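Whitelaw Sleep and Shift Work Study - Call for Participants

Reference: Mallerora site, night shift group

The Whitelaw study is recruiting 300 adults who work rotating or permanent night shifts in the Mallerora and Brarau areas. The study measures how the timing of meals affects sleep length and alertness in people whose main sleep period falls during the day. Recruitment opens in February and closes when all places are filled.

Who can take part

Applicants must be between 21 and 60 years old and must have worked nights for at least 3 months before enrollment. A night shift is any paid shift of six hours or more that includes the period from 1:00 a.m. to 4:00 a.m. Both rotating and fixed schedules are accepted. Applicants on split shifts should state this on the form, as their hours are scored separately.

You cannot take part if you have a diagnosed sleep disorder that is being treated, use insulin, are pregnant, or plan to cross more than two time zones during the study period. Nicotine use does not exclude you but must be reported. Caffeine is allowed at your usual level.

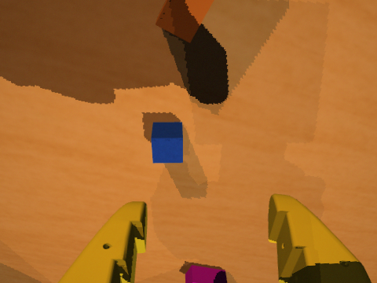

Denise asked at the Brarau information evening whether people who nap before a shift are excluded, since the old flyer seemed to say so. They are not. Naps of any length are allowed and should be entered in the diary with a start time and an end time. The wording on the old flyer referred to naps taken on the morning of a lab visit and has been withdrawn.

What is involved

Participation lasts 14 days and includes two visits to the Clellgate building. The first visit takes two hours and covers consent, height, weight, blood pressure and a baseline alertness test. The second takes 90 minutes and is scheduled within two days of your last diary entry.

Between visits you will wear a wrist activity monitor at all times except when swimming. You will complete a diary on waking and again before your main sleep period. Each entry takes less than five minutes. You will also record the start time of every meal or snack over 50 calories. Portion sizes are not recorded. 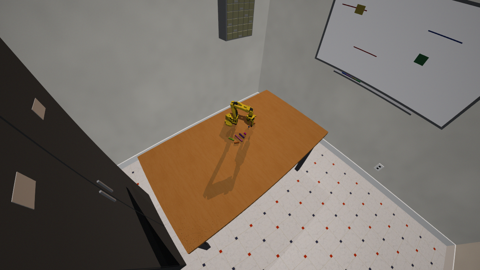
Participants are assigned at random to one of two meal schedules. Group A eats as usual. Group B takes no food between midnight and 5:00 a.m. on working nights - water, black coffee and plain tea are permitted. You will be told your group at the end of the first visit and cannot change it. Anyone who finds the schedule unworkable may withdraw, in writing or by phone, without giving a reason.

Payment

Payment is $180 for full completion, made by bank transfer within 13 working days of the second visit. Participants who withdraw after the first visit receive $40. Parking at Clellgate is free after 3:00 p.m.; before that time, bring your ticket to the front desk for validation. Bus fares are refunded on presentation of a receipt.

Data

Diary and monitor data are stored under a study number. Names and contact details are held in a separate file and deleted one year after the last visit. No results are shared with employers. A summary of group results will be mailed to participants who request one.

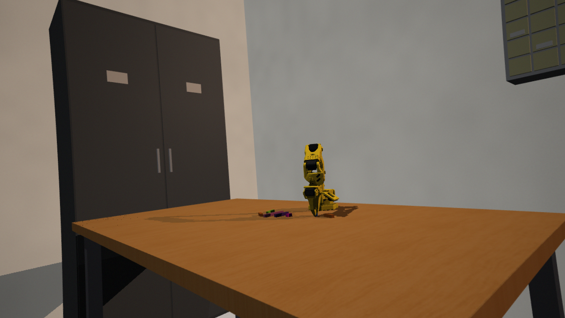
How to apply

Request a screening form from the study coordinator, Ebony Mahuika, at the Clellgate front desk or by phone between 10:00 a.m. and 6:00 p.m. Leave a message outside these hours, with your name, phone number and usual sleep times so that calls are not returned while you are asleep. Forms must be returned with a copy of one recent roster. Employer names may be blacked out.

Screening decisions are sent within two weeks. Applicants who meet the criteria but cannot be placed right away go on a reserve list - places are offered in order of receipt.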